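Vusa Notes | Home | Back issues | Tools | Join the list

We use cookies to remember your reading settings. OK | More

Two arms, one clock: what's new in the Kos planner

8 Jan 2021

The new Kos release is out to everyone on the early list, and I have been looking forward to writing this one up for weeks! If you only read one paragraph: both arms now plan against a single shared clock, the contact monitor can interrupt a motion partway through, and the replay tool finally scrubs backward without falling over. The rest of this is me going on about why I'm so pleased with it.

Some history for newer readers. Up to December, Kos treated a two-arm job as two one-arm jobs with a list of no-go zones between them. The left arm got a plan, the right arm got a plan, and a small scheduler tried to keep them out of each other's way. For picking and placing that was fine. For anything where one arm holds a part and the other does something to it, it was miserable. The holding arm would finish its plan, decide it was done, and start easing off while the other arm was still on its approach. We patched around that with wait states, then with waits inside the waits (I counted 40 of them in one task file before I gave up and closed the editor).

Normand Ouellet rewrote the whole middle layer. A task is now one timeline with two tracks, and a "hold" is a real thing on that timeline with a start, an end and a force range. If the working arm runs late, the hold simply gets longer. You write it once. The Nundville task file went from 3,050 lines to something I can read over a cup of coffee, and I mean that as the highest praise I have.

The contact monitor is the part I'd ask you all to beat up on. It runs at its own rate, apart from the planner, and compares the wrist readings with what the plan expected at that moment. When they drift apart for more than 30 milliseconds it raises an event, and your task decides what to do: stop, back off along the path it came in on, or replan from where it is. Backing off is the default. You can change it for each segment, and please do, because the right answer for a free move is almost never the right answer with both grippers near the same part.

Perception got some love too. White plastic on a shiny black cover is a rotten pairing for our depth cleanup. The plastic washes out, the creases in the cover throw highlights, and the old filter would cheerfully turn a highlight into a ridge that had to be steered around. The new filter checks each ridge against the last 15 views before it believes in it. Head motion is handled better as well: a view that's too smeared gets a low weight instead of being thrown out, so the pose estimate keeps ticking along while the head turns. Thin round parts such as legs and poles are still the weak spot, especially when a gripper is hiding one end.

Furniture work with both arms:

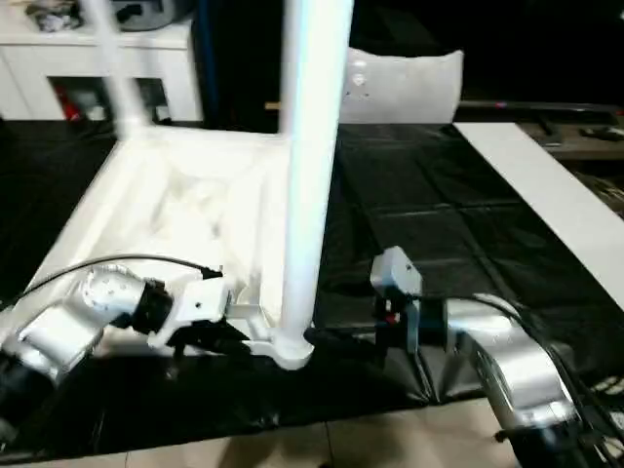
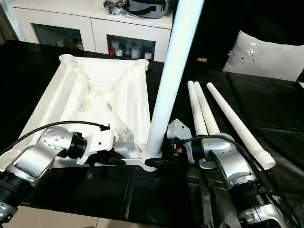
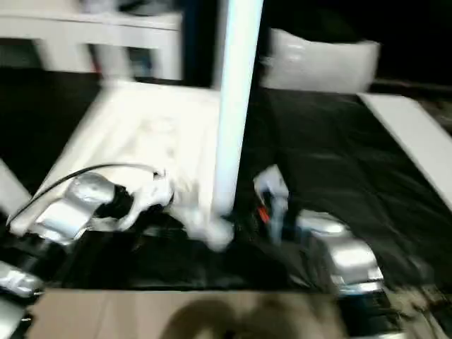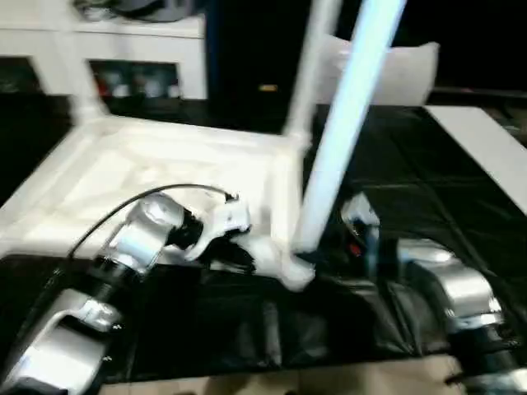 Furniture is a great test for this kind of software, and I wish we'd moved to it sooner. The parts are light enough that a small push shifts everything, so a pose you trusted a moment ago may be stale by the time the second arm gets there. In the new timeline you can tie a segment to a part instead of to the table, and the planner updates the goal whenever the part's pose changes. Try it with the update limit turned down first. With the limit wide open the arm chases every little wobble in the estimate and looks like it's had too much coffee.

Upgrading is mostly painless. Old task files load, and the converter turns wait states into holds where it can tell what you meant. Where it can't, it leaves a note in the file and keeps the wait. Brevel users need to update the bridge before the planner, in that order, or the clocks won't match and you'll get a wall of timing warnings.

Still open: the replay tool eats memory on long runs (about an hour is safe), and the force plot labels left and right the wrong way round if you rename the arms. Both fixes are in progress. Send me your logs, the uglier the better, and say which filter settings you were using.

Contact Vusa | Copyright Vusa | Back to top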